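Home | News | Community | Sports | Obituaries | Contact

Mowat water rates to rise in February, with a break for small households

14 Jan 2025
Comments (42) | Shares (364)

Folks who pay a water bill in Mowat will see a little more on the bottom line next month, though the town has found a way to go easy on the people who use the least.

The new rates, which take effect with the February billing, add 2 dollars to the monthly base charge. Homes that stay under the lowest usage level will get that money back as a credit, and there is no form to fill out and no line to stand in - the billing office will do it on its own. All told, 364 households are expected to qualify, many of them retired couples and people living alone out on the Skasham side of town.

Struan Yule, who has run the water department long enough to remember when meters were read by flashlight, said the extra money will go toward replacing the old main under Skasham Road. That pipe has given the crew plenty of cold mornings over the years, and anyone who drives to work that way will know the patches in the pavement by heart.

"I don't like sending anybody a bigger bill, and I get one too," Yule said. "But I've been down in that hole more times than I care to tell you, and that pipe is tired."
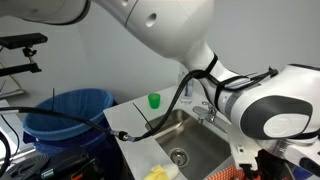

A stainless steel sink set into a light gray countertop.

The work will be done in short stretches so that no block goes without water overnight. Crews plan to hang a notice on each door the day before a shutoff, and Yule asks that people run the cold tap for a few minutes once service is back, starting with the faucet closest to the street. A bit of cloudiness is normal and should clear up by itself.

He also had a kind word for anyone who has been putting up with a dripping faucet. The department keeps a box of washers at the front counter, free for the asking, and the staff are glad to explain how to put one in - bring the old one along if you can, so they can match the size.

Questions about a bill can be taken to the office on Vorex Street or called in at extension 2408.

Share this story | Print | Email

Sign up for our morning newsletter and get Mowat news in your inbox. You can unsubscribe at any time.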